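Recoger la mesa, la prueba que se les resiste a los robots

Las máquinas ya doblan toallas en una demostración. Ordenar un escritorio de verdad sigue siendo otra cosa.

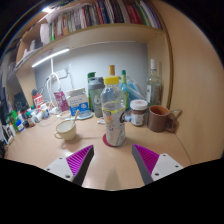

Una botella de agua sobre un posavasos, entre tazas, envases y una bolsa de plástico arrugada: el tipo de mesa que todavía pone en aprietos a una pinza de dos dedos.

Cualquier adulto despeja un escritorio en unos minutos. Retira las tazas, tira lo que sobra, deja en su sitio lo que se usa a diario. Para una máquina, cada uno de esos pasos es un problema distinto, y el primero es saber qué tiene delante.

«Una botella transparente es de lo peor que se le puede pedir a una cámara», explica Kimie Aoki, ingeniera de manipulación en Birent, una empresa que desarrolla software para brazos domésticos. El plástico deja ver lo que hay detrás y el agua deforma los contornos. Si además está rodeada de otros envases, el sistema puede confundir dónde termina uno y empieza el siguiente.

Después viene el agarre. Una taza con asa admite varias formas de cogerla, pero si dentro hay una cuchara, inclinarla unos grados de más basta para que acabe en el suelo. Una bolsa arrugada no tiene forma fija – cambia en cuanto se la toca. En las pruebas internas de Birent, el brazo intentó retirar 300 objetos de mesas sin preparar y falló con 40. Casi todos los fallos se produjeron con bolsas, tapones y recipientes pegados a la pared.

Junpei Yagi dirige las pruebas en Gunside, un taller de montaje donde los robots llevan años atornillando piezas. Allí el trabajo está resuelto porque las piezas llegan siempre en la misma posición. Cuando el taller quiso que un brazo ordenara también los bancos de trabajo al final del turno, el resultado fue modesto: 20 minutos para un banco que un operario deja listo en 9. «Lo hace, pero hay que esperarlo», dice Yagi.

Queda la parte menos técnica. Mehrangiz Dehghan, que estudia rutinas domésticas, recuerda que ordenar exige criterio. Una botella a medio beber puede ser basura o la bebida de esta tarde. Un montón de papeles puede estar exactamente donde su dueño lo quiere. Los sistemas actuales preguntan demasiado o deciden por su cuenta, y las dos cosas cansan al usuario.

Birent prevé instalar en julio sus primeros brazos en viviendas, con tareas limitadas: llevar vasos y tazas al fregadero y reunir envases vacíos en un cubo. Las bolsas de plástico quedan fuera de esa primera versión.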